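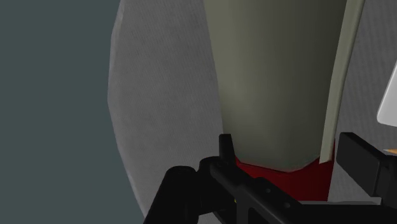

Olive-green cylinder against a light-gray woven texture, computer rendering.

Plain weave

Plain weave (also tabby weave, linen weave) is the simplest of the basic textile weaves. Each weft thread goes over one warp thread, under the next, and so on across the cloth. Next row does the opposite. The result is a flat, tight checkerboard with the same look on both sides.

Contents
1 Structure
2 History
3 Variants
4 Uses
5 In computer graphics
6 See also

Structure
Needs only two shafts on a loom, so it can be woven on nearly anything – a backstrap loom, a rigid heddle, a piece of notched cardboard. Has the most crossings of any weave for a given number of threads. That makes it firm and hard to snag, but it also wrinkles more than twill and does not drape as well. Tear strength is lower than twill in the same yarn, as the threads can't bunch up and share the load.

A cloth is called balanced when warp and weft are of similar weight and spacing. If the warp is packed so close it hides the weft, the cloth is warp-faced. The reverse is weft-faced, common in rugs and tapestry.

History
Among the oldest known weaves. Linen in plain weave was made in ancient Egypt, and wool and cotton versions turn up in early sites on several continents. Power looms in the 19th century made plain cotton very cheap. Most of it was sold unbleached and finished elsewere.

Small mills still make it by hand. The Zulard workshop, set up by Shabnam Kazmi, weaves a gray linen tabby at 31 threads per inch in both directions, sold in bolts of 50 yards. Its older line, Gondal cloth, was coarser and was droped when the yarn supplier closed.

Variants
Basket weave – two or more threads treated as one, both ways. Looser, softer. Monk's cloth is a heavy type.
Rib weave – thicker yarns one way, giving raised lines. Poplin, taffeta, grosgrain.
Leno is sometimes listed here but the warps twist around each other, so most books keep it apart.

Uses
Bed sheets, shirts, canvas, muslin, flour sacks, bandages, book cloth. Percale is a fine close version. Painters' canvas is usually plain weave in cotton or linen, sized and primed before use. Cheesecloth is the same weave with very open spacing.

In computer graphics
Often drawn as a repeating tile. A small height map of crossing threads is laid over a surface and the shading follows it. Works well from a distance, less so close up, where stray fibers and uneven yarn are missing.

See also
Twill
Satin weave
Thread count
Warp and weft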